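June 13, 2020

Back on the sourdough starters this morning, after far too long away from them (the last proper entry in this book is from January, and I'm a little ashamed of how thin it is). Both jars came out of the fridge looking sulky, gray liquid on top and a smell like nail polish remover. I poured the liquid off, kept 30 grams of each, and fed them equal weights of flour and water. The Mabula jar gets rye and the Elton jar gets plain white, same as before, and please, if you feed them while I'm out, don't swap the lids again!

The question I keep circling back to is whether the rye one really rises faster or whether it just looks that way, being stiffer and holding its dome longer. So I've put a rubber band on each jar at the starting level and I'll write down the height every 2 hours until I lose patience or run out of daylight. Same shelf, same water, same spoon washed in between.

I also opened the new sack from Provlow. It's a touch creamier in color than the old flour and it drinks up more water than I expected, so the Elton feed came out closer to paste than batter. I added a splash more and wrote the amount on the tape. At this rate I'd like a full 1,000 grams of flour set aside for the test loaves, so nobody make pancakes with it, lovely as that would be.
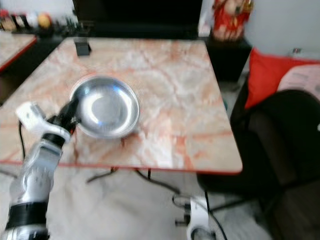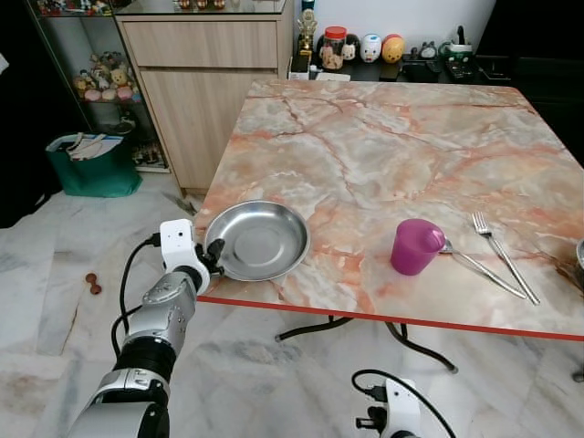
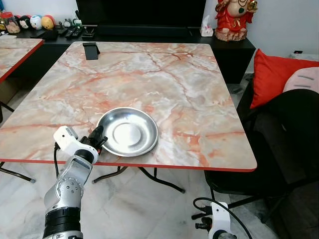

Sundo wrote back underneath my first readings that height is a poor measure on its own, and that I ought to drop a spoonful of each in water and see which one floats first. Fair enough, and I'll add a float column tomorrow, though I'm keeping the rubber bands too, out of stubbornness.

First reading: rye up by a finger's width, white hardly moved. Second reading: rye nearly double, white finally bubbling along the sides and smelling much sweeter, a bit like yogurt. I missed the third one entirely (on the phone, sorry) so there's a gap in the table.

Still to do: find the small scale, relabel the rye, ask for another bag of the coarse salt.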